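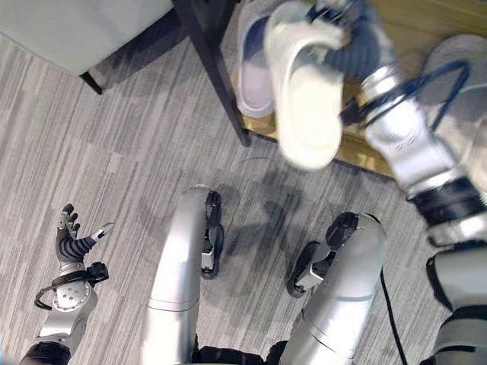
Residents of Brudalar House are asked to clean the carpet in their entryway before each inspection. Most of the soil in a room is carried in on footwear, and it settles in the first few steps past the door. Outdoor shoes should therefore be taken off on arrival and exchanged for indoor ones. A light wooden shelf on thin metal legs, with a slipper kept on it, is suitable for this purpose and may stand directly on a gray striped carpet. Racks of this type must be moved before cleaning begins, as grit collects at the feet.

Vacuum the area slowly, first along the stripe or pile and then across it. Treat any marks before washing. Apply cool water with a white cloth and press down firmly. Do not rub. If the mark remains, add 2 drops of plain dish soap to a cup of water and repeat, then rinse with a clean damp cloth.

Allow the carpet to dry fully with the window open. Furniture may be returned once the backing no longer feels damp to the hand. Metal legs left on damp carpet can leave rust stains, and these are charged to the resident under the Niditz tenancy terms.

Slippers with smooth soles may be wiped with the same soap mixture. Fabric linings should be aired overnight.

Carpet machines may be borrowed from the Mousavi Building office, extension 2392. Requests for stain removal by staff should be addressed to Eglė Jõgi and must state the room number and the cause of the stain, if known.

Last updated: July 10, 2023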